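Seven courses in Windthorpe, and the one I keep thinking about is the lentils

2022-05-28

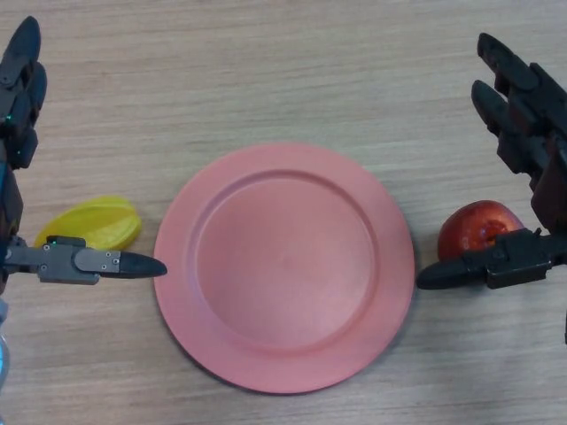
Sandrine Gautier wrote to me after my last post to say that if I was going to keep going on about tasting menus I should at least go and eat a good one, and that the Ethiopian and Portuguese dinner at Kahsay was the only one in the county worth putting on proper shoes for. She added that I should skip lunch. She was right about lunch.

So I went! I'd walked past Kahsay probably a hundred times on my way to the hardware store and never gone in for dinner, only for coffee, which they roast in the back and which makes that whole end of the street smell like heaven. Every May they do a run of guest dinners where the regular kitchen shares the stove with somebody from out of town. This year the guest was Ermelinda Cordeiro, who cooks in Jakville (about two hours down the road if the bridge is behaving), and the host side was Obsa Workneh, who has been running the kitchen at Kahsay since before I moved here.

I'll be straight with you, I had my doubts. Two cuisines on one menu usually means one good dinner chopped in half and some foam. I have eaten a taco with kimchi and blue cheese in it, and I have not forgotten it. But these two had clearly cooked together a lot before anyone bought a ticket, and there was no foam.

First out was a little cup of fish broth, very hot, with a slick of spiced butter on top. I drank it in three swallows and then wished I hadn't. Then salt cod fritters, which are Ermelinda's thing, crisp and kind of ragged on the outside, with a green chili paste from the Kahsay side that made my eyes water in a good way. My cousin Montserrat came with me and she doesn't do hot food at all, so I got most of her paste and half her fritters. Bring Montserrat to dinner if you ever get the chance.

Third course was greens. Just greens! Collards cooked way down with garlic and ginger, with a fried egg and some crumbs of cornbread — the dense Portuguese kind, a bit sour. I could eat that for breakfast five days out of seven.

And then the lentils. Red lentils, cooked with so much onion that it had basically melted, dark with berbere, and with tiny bits of smoked sausage stirred in at the end. There was injera to scoop it with, and the injera was excellent, sour and springy and still a little warm. I don't know how to explain why this was so good. It's lentils. I've made lentils at home on nights when I didn't want to go to the store. These tasted like somebody had been paying attention to them all day. When the server came by I asked if there was more and she laughed and said she'd see, and a few minutes later a small extra bowl showed up and I didn't offer any to anybody.

The main was a shared platter of braised goat with clams, and I know how that sounds, I made a face when I read it too. It worked better than it should have. The clams made the sauce salty and bright and the goat was soft enough to pull apart with injera. If I'm being picky, there wasn't quite enough sauce for the amount of meat, and the table next to us was saying the same thing. The potatoes on the side were fine. They were potatoes.

After that there was a cheese thing with honey, which I barely remember, and then dessert, an egg custard tart with cardamom and a shot of that coffee. I'm not a big dessert person but I did eat the crumbs of the pastry off the plate with my finger.

Now the money part, because people always ask. Dinner was 66 dollars a head before drinks and tip. For seven courses I think that's very fair. I paid nearly the same in the city last fall for four courses and a lecture about moss. Wine pairings were extra and I didn't get them. I had one glass of a white from Clernetti, which is a small winery up past the reservoir, and it was perfectly nice with the fish and got lost completely once the berbere turned up. Montserrat had beer and she made the better call. They also make a honey wine in house, and next time I'm starting there.

A few practical things. The room gets loud once it fills up. The back corner by the coffee roaster is quieter, and it's also warmer, so pick your poison. Parking on the street is hopeless after six but there's a lot behind the library. They can do a vegetarian version of the whole menu if you tell them when you book, and I was told the lentils without the sausage are just as good, though I have no plans to find out. Service was friendly and a bit slow between the greens and the lentils, maybe twenty minutes. We had plenty to talk about so I didn't mind.

I got to say hello to Obsa for a minute at the end, when the kitchen had calmed down. I asked about the lentils, obviously. The answer was onions, more than you think, no oil at the start, and don't rush. I tried it at home the next night with three big onions and I got impatient at the half hour mark and turned the heat up, and they caught on the bottom. So that's on me. I'm going again this weekend with a heavier pot and a podcast.

There's one more guest dinner left in the run. It's Abenezer Nigatu, who does mostly fish, and from what I hear the menu is going to be a lot lighter, with raw things and citrus. I've got my name on the waiting list. If you have two seats and your plans fall through, you know where to find me, and I'll even let you have the window side.

Oh, and Sandrine, I wore the proper shoes. I got custard on the left one.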